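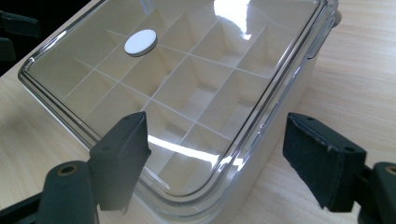
Company > About us > Who we are and how we work

Reading time: 4 minutes

Fitlow supplies replacement buttons, buckles, snap fasteners and zip parts to tailors, alteration shops, theatre wardrobes and people mending at home. We hold 1,662 stock lines. Most are sold singly, and the minimum order is one piece.

The company was started by Liya Nigatu and Kidus Berhe, who had both worked in the trimmings department of a coat factory in Cloretville. When the factory closed, its remaining trimmings were sold as one lot. Liya and Kidus bought the lot, sorted it over a winter and sold it by post from a typed list. The typed list is still the basis of our stock numbering, which explains why numbers below 535 follow no order that a customer could be expected to work out.

What we stock

Sewing buttons are listed by diameter in ligne and in millimetres. One ligne is 0.635 mm. Two-hole, four-hole and shank types are kept under separate headings. For shank buttons we also give the shank height, measured from the back of the button to the underside of the loop, as this decides whether the button will sit properly on a thick cloth.

Snap fasteners are sold as matched sets of cap, socket, stud and post. Parts from different makers are often close in size but will not always close together, and we do not mix them. If you need one part of a set, send us the other three and we will test the fit before we dispatch anything.

Zip parts are limited to sliders, top stops and bottom stops. We do not sell complete zips. Sliders are listed by chain size and by whether the chain is coil, moulded or metal. The number stamped on the back of a slider is usually the chain size, though some makers use it for other purposes.

Buckles are measured across the inside of the bar, so a 25 mm buckle takes a 25 mm strap. The outside width is given in brackets.

Matching service

About a third of our work is matching. Customers send a sample, or the garment if there is no loose sample, and we look for the same part or the nearest one we hold. Matching is done by Vichien Ongart and Yi-an Maeng. Colour is compared in daylight at a north window, so samples that arrive after two in the afternoon between October and February are held until the next working morning.

We report a match at one of three grades:

Grade A — same maker and same pattern.
Grade B — different maker, same dimensions, colour not distinguishable when worn.
Grade C — dimensions suitable, visible difference in colour or pattern.

No part is sent at Grade C without the customer's agreement. Samples are returned with the order, or by second class post if no match is found. There is no charge for a search that ends without a match.

The Arno and Habte ranges

Two ranges are made for us. Arno is a four-hole coat button in corozo, turned in 49 shades. Habte is a brass shank button made from older dies that we bought and had recut. Both are re-ordered when stock of a given size falls to 50. Corozo is a natural material and shades vary between batches — customers replacing a full set should order it all at once and allow one spare.

Habte buttons are unlacquered and will darken with wear. They can be cleaned with ordinary brass polish if they are taken off the garment first. A slotted card behind the button also works, but the polish tends to creep under it on wool.

Quality checks

Nuria Mamo is responsible for goods inwards. Each delivery is sampled for diameter, thickness, hole spacing and finish. Metal parts are tested with a magnet, and a piece from each batch is kept in a damp cloth overnight to check for rust. Batches that fail are sent back. We do not sell seconds.

Visiting and contact

The trade counter in Cloretville is open from 9.30 am to 4 pm on weekdays and closes for lunch between 1 pm and 1.45 pm. Please bring the garment. A photograph on a telephone is useful for pattern but cannot be used for size or colour.

Orders by post should give the stock number, the quantity and a daytime telephone number. Account customers are invoiced monthly.

Related pages
How to measure a button in ligne
Sending a sample for matching
Arno shade card: ordering a printed copy
Snap fastener sets and setting tools
Returns and credit notes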